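Drondbridge rowers close out indoor season with team trophy

Club news, 2025-07-07

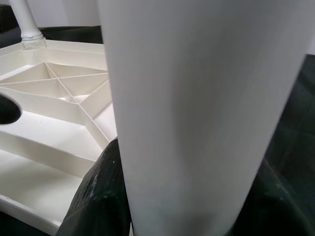

The Drondbridge University Rowing Club has won the overall team trophy at the Stalow Indoor Regatta for the first time since the event moved to its current venue. The club finished on 66 points, enough to hold off Laver College, who had led after the morning session.

The regatta is raced on rowing machines over three distances, with points given to the first six finishers in each event. Crews from eight universities and colleges took part this year. Drondbridge entered in every category except the lightweight men's, where we had a late withdrawal through illness and no reserve at the right weight.

Most of our points came from the women's squad. They took first and third in the open 2,000 metres and won the mixed-year relay by a clear margin. The relay is rowed in short turns by a team of four, and a slow changeover can cost more than a poor stroke. The squad had practised changeovers at the end of each Muriithi Hall session in the last month of term, and their changes were among the cleanest of the day.

The men's results were more mixed. Our senior entry placed second in the 1,000 metre sprint after leading for most of the distance, and was passed in the closing strokes by a Laver rower who had paced the race better. Two of our second-year men recorded personal bests in the open event but finished outside the points. The men's relay team came fourth.

The novice events were the surprise of the afternoon. Over 40 novices lined up across the two heats, and Drondbridge had three in the top six. None of them had rowed before joining the club at the start of the academic year. The points from those heats moved us past Laver in the standings, and we stayed there through the final relay.

The coaching staff have asked that anyone who raced take a full week away from the machines before going back to regular training. Light cycling or swimming is fine. If you picked up a back or wrist problem during the event, please see the physio at the sports centre before you return, even if it seems minor. The physio clinic keeps shorter hours between terms, so check at the front desk first.

Training will be informal until the new squads are named. The rowing room at Muriithi Hall will stay open to members on weekday mornings, and places are limited to 30 people per session. You need to sign in at the desk with your student card. Please wipe down the handle and seat when you finish, and put the foot straps back to the middle setting. Two of the older machines have been sent away for new chains and are not expected back this month.

On the water, the next fixture is the Stalow Head Race in October. We plan to enter two eights and at least one coxed four, depending on numbers. Selection trials will be held over two mornings, and times will be posted on the club noticeboard and sent out by email. Anyone who wants to be considered must have a current swim test on file. If yours has expired, the pool runs tests at the end of the public lane session and you do not have to book.

We are also short of coxes. No experience is needed, and training is given. If you are interested, or know someone who might be, leave a name and phone number at the boathouse office.

Club jackets ordered before the regatta have arrived and can be collected from the same office. Bring your receipt. A small number of extra jackets in medium and large are for sale at the member price.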